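Eight tries is not a success rate

I have been putting off writing about the Cultunmont results for a while, mainly because I like the people who work on this stuff and I don't enjoy being the one at the back with his arms folded. But I've now had the same talk with three different readers by email, so I may as well have it in public.

The short version of the claim goes like this. You take a pair of arms, put a small camera on each wrist, and have a person drive them through a job many times over. You record everything. Then you train one model on the lot and ask it to do the jobs by itself. Cultunmont is the name of the training recipe, Jindascombe is the lab behind it, and the headline is that 1,000 demonstrations spread over 19 household tasks are enough to get a policy that "handles everyday objects in varied home settings." Those are the words in the summary. I have read that summary more times than is good for me.

I have no problem with the recipe. As far as I can tell it is a sensible mix of things that other groups have tried one at a time. The wrist views are fed in with a bit of history, the overhead view is dropped for half of the training so the model can't lean on it, and the demonstrations are cut into shorter pieces at the points where a gripper opens or closes. That last part is the one I'd steal. Cutting at gripper events is cheap, needs no labeling by hand, and gives you pieces that mean roughly the same thing from one task to the next.

My trouble starts with the evaluation, and with one task above the others: the earbud case.

If you haven't tried it with a robot, it's a mean little job. The case has to be held steady without being crushed or spun. The lid has to stay out of the way. Then the other arm has to find something tiny, get it the right way around, and drop it into a hollow shaped for it. I can fumble this on a train with two hands I've owned all my life. So when a results table says a learned policy did it in all eight of its trials, I pay attention, and then I go looking for how the trials were set up. 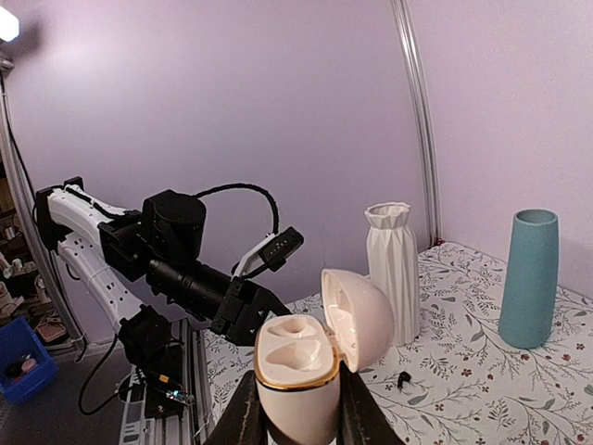 Posted 2020-09-03 on Tandedum
Filed under: manipulation, grumbling
Reading time: a cup of coffee

Look at what the wrist camera gets. The case sits right there between the fingers with the lid standing open and both hollows facing up where you can see into them. The other gripper is behind it. A black earbud shape lies on the cloth on the near side of the white vase. For a policy that's a generous starting point, because the case is already in the grip and the hard question of how to pick up a slippery egg-shaped thing by its sides has been answered before we begin looking.

Which is fine, if you say so. What the write-up says is "the policy places the earbud in its case." What I want to know is when the clock starts. Does a trial begin with the case lying shut on the table, or with the case held and open? I went through the appendix twice and the word "initial" does not turn up in that section at all. A task that starts with the case closed has at least three places to go wrong that a task starting from an open, held case simply doesn't have. You can't compare the two, and you certainly can't put them in one column with wiping a plate.

Then there's the number of trials. Eight per task. I know why it's eight. Resetting a table by hand is dull, arms overheat, and somebody wants to go home. I've done it and I've stopped early too. But please think about what eight clean runs can tell you. A policy that fails fairly often will still give you a perfect set of eight now and again just by luck, and when you have 19 tasks on the list, luck gets 19 chances to show up somewhere. Pick the best row of the table, put it in the summary, and you've built a headline out of the luckiest row. I'm not saying anyone did it on purpose. The table does it for you if you let it.

A reader pointed out that the average over all the tasks is also high, and that an average over so many trials ought to be more solid. It would be, if the tasks were alike. They aren't. Several are pick-it-up-and-put-it-down jobs that any decent policy should do with its eyes half shut. Mix those with a few fiddly ones and the average mostly tells you how many easy tasks were on the list.

Next, "varied home settings." I'm going to be careful here, because I think the group did put real work into this. The tablecloth with its gray sprigs and little reddish-brown flowers is a nasty background for a small object, far nastier than the plain gray bench most of us use. The vases are a good idea too. One has sharp pleats and an uneven mouth, the other is a smooth teal thing, and both stand close enough to the work to matter. I have seen plenty of papers where "clutter" meant a lonely apple. This is better than that.

But variety in the data and variety in the test are different claims. If the same cloth and the same vases turn up in both, then all I've learned is that the policy can work on a busy background it has seen before. A model with this many parameters can learn a tablecloth by heart. I'd bet that some of what looks like "finding the earbud" is "knowing where on the pattern the earbud tends to be." There's an easy way to find out. Swap the cloth, keep everything else, run it again. Then swap it for something with small black shapes printed all over and see how cheerful everyone feels. The write-up reports neither one.

(A side note for the people who always ask me about lighting: yes, I wondered too. There's a bare bright lamp in the corner and it throws a hot patch on the wall. The case has a glossy body and a shiny gold band. If I moved that lamp a foot I'd expect the highlights on the case to change a lot in the wrist view, and I'd want to see numbers for it.)

Now the part where I was wrong, so you don't think I only do this for fun.

I said in an email, and repeated it to anybody who would listen, that the wrist cameras couldn't be doing much during the insertion itself. My thinking was that once you hold something close to the lens, your own fingers and the object block most of what you need. I've run a setup like that and the held thing filled the view like a thumb over a phone camera. I assumed it would be the same for them, and that the second view was quietly doing the whole job.

I don't think that anymore. The fingers come up from below, the case stays low in the view, and there's a great deal of room left over the top of it. You can see the other arm's gripper, its wrist, a good stretch of table. The raised lid hides a piece of the white vase and the case covers the far end of the other gripper, but you couldn't call the view useless. Their test with the overhead camera turned off shows only a small drop on this task, and I had been treating that as suspicious. I now find it believable. So I owe them that one, and I have edited an older post to say so.

It does leave me with a more specific worry, though. The tip of the other gripper is the part hidden behind the case. That's the very spot where you'd like to see well when a small part is coming in to land. A person driving the arms can step sideways and peek. The policy can't unless someone taught it to, and I have no idea if the demonstrations include any peeking. If the driver was watching from their own seat the whole time, they were using information that never reached the recording. The model then has to copy moves whose reasons it can't see. I have lost weeks to this problem and I don't believe it goes away with more data.

Someone will ask whether Hlongwane did any better. That's the other group everybody cites, and the answer is a little. They start every trial from objects lying on the table, they publish their starting positions, and they count it as a failure if a person has to touch anything. Their numbers are much lower, and I suspect that has more to do with the rules than with the method. I'd love to see both recipes run under the stricter rules on the same table. My guess is that the gap would shrink to almost nothing, though I couldn't tell you which one would come out ahead.

Here's what would change my mind about the headline. Say where each trial starts. Run the earbud task many more times, with the case shut on the table for half of them. Change the cloth. Print the failures, all of them, with one line on what went wrong. I get more from one paragraph about an earbud that went in backward than from a page of green check marks.

I'll be trying the gripper-event cutting on my own 2 arms this September, on a much duller table. If it helps I'll post the numbers along with the starting positions, and if it doesn't I'll post those too. Comments are open. Please don't send me the highlight video again, I've seen it.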